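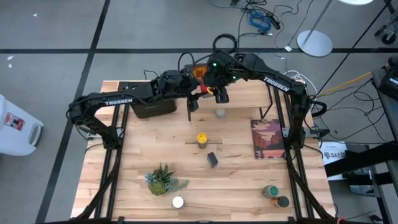
Seul-gi Yoo told us in her interview that she went to bed believing the bridge measure in Climholm had failed, and that she learned the opposite at work, from a person who also was not sure. Many answers in our material have this form. The voter remembers the first number well, and the later number only as something heard from others.

Figure 4. Wooden workbench with two black robot arms.

5.2 Late ballots and the memory of the first count

In this section we consider what residents remember of a count that changed after the first evening. Climholm and Jornen both publish partial results on election night and add the mailed ballots later. In Climholm the mailed ballots numbered 1645, and they were enough to change the outcome of the measure. In Jornen they changed the margin in the council race, but the same candidate stayed in front.

We sent the questionnaire to 850 households in the two towns. The households were drawn from the public address list, without regard to whether anybody living there had voted. Each person was asked to write the result as he or she remembered it, then to say where this result was first seen or heard. We did not offer a list of possible sources, as the pilot had shown that respondents choose the first item on such a list very often.

The written answers were coded by Haruna Aoki and Mi-kyung Na, working separately. An answer was coded as "first count" when it matched the election night figures in direction, and as "final count" when it matched the certified ones. In Jornen this rule could not be used, because the direction was the same in both counts. There we used the size of the margin instead, and we accept that this is a weaker measure. A respondent may remember who won and have no memory of the margin at all.

The main difficulty was with answers that contained both counts. Some respondents wrote that the measure "failed and then passed," which is correct as a history but does not tell us which result they held as the true one. At first we coded these as "final count." After discussion with Ro-un Gil we moved them to a separate group, and Table 6 follows this second coding.

A related problem concerns the source. The local newsletter Ditell printed the election night figures on its front page and the certified figures on an inside page. Readers of Ditell therefore had access to both, but with different weight. The Moussa neighborhood lies outside the delivery area - it was added to Climholm after the routes were drawn - and so it gave us a small comparison group. We are careful with this comparison. Residents of Moussa are also younger than the rest of the town and more of them vote by mail, so the newsletter is only one difference among several.

The interviews were held after the questionnaire and lasted 40 minutes each. They were not meant to be representative. Audrey-Anne Ouellet conducted those in Jornen, where the word "certified" was understood in different ways. For some people it meant that the ballots had been counted a second time by hand. For others it meant only that a clerk had signed the page. In neither town does the notice on the clerk's website explain the term, and the date of certification appears there without any mention of the earlier figures. The effect of this notice on trust in the count is treated in Section 5.3.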